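The gripper bake-off ran through most of March, and the simulator has now forgiven us. Settimio Bianchini wanted the Utach fingers against the Zirketen ones, same arm, same camera, same two-colour bar, 128 attempts apiece. He got 109 into the Zirketen run before the controller sulked.
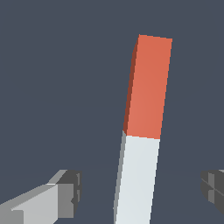

Cinzia Melis wrote in to ask why we bother with a pretend bar when there is a perfectly good real arm going spare. A fair point, Cinzia, and you may pay for the next set of fingertips.

The Utach pair like a gap they can close slowly. Hurry them and they behave like a man looking for his keys.

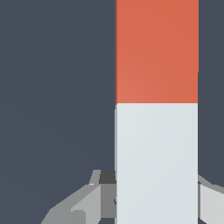 Arm and Gripper Group

Dario Longo prefers the Zirketen set, having spent 65 pages of manual getting to know them. His wrist camera settings are on the shared drive, in a folder called "new new".

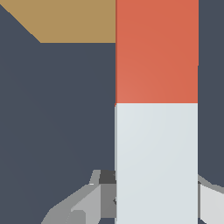
We still have the Schmieder controller to try, which needs 7 cables and came with six. Bring your own biscuits.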